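Ruria recrute : assistant ou assistante d'atelier « objets du quotidien » (CDD, temps partiel)

Nous cherchons quelqu'un qui sache prendre une bouteille, la reposer, puis recommencer avec la même conviction. Cela paraît simple. Nous avons reçu l'an dernier des candidatures de gens très diplômés qui posaient les vases comme on ferme un tiroir.

L'atelier Nirkberg compte des tables blanches, un mur de brique, un gros ventilateur noir sur pied et un petit bouquet artificiel dans un vase vert pâle, dont l'arrosage ne fait donc pas partie du poste.
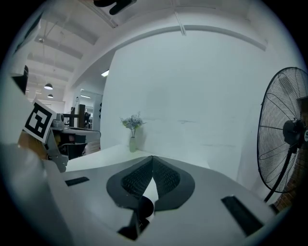 Vos journées se partageront entre la manipulation proprement dite et tout ce qui l'entoure : sortir les objets du stock, les disposer sur la table selon la fiche, les ranger au bon endroit, signaler ceux qui ont rendu l'âme. Le stock Faslow contient près de 3,000 pièces, classées selon un système que Tahsin Wanigasekara juge limpide. Vous aurez 10 jours de formation pour vous ranger à son avis.

Profil souhaité
Des mains calmes et un dos en bon état, car on travaille debout et penché sur la table.
Le goût des consignes écrites, y compris les mal écrites.
Une bonne tolérance aux gants.
Aucun diplôme exigé. Une expérience en inventaire, en vaisselle ou en déménagement sera regardée avec respect.

Un objet cylindrique noir, genre bouteille isotherme, tenu à deux mains, mains gantées, au-dessus de la table :

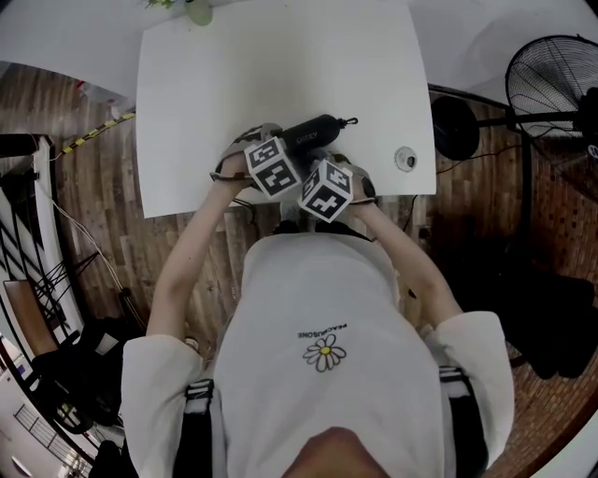
Prise à deux mains, atelier Nirkberg.

Conditions
17 heures par semaine, le matin, à partir de décembre. Contrat de six mois, renouvelable si les deux parties se supportent. Transport remboursé à moitié, café remboursé en entier. La salle de pause est celle du bâtiment Begum, de l'autre côté de la cour ; prévoyez un manteau.

Pour postuler
Envoyez un CV et quelques lignes sur un objet que vous rangez toujours au mauvais endroit à Rokeya Karunaratne, avant le 25 novembre 2019. Pas de lettre de motivation. Les entretiens durent 40 minutes, dont une bonne partie les mains occupées.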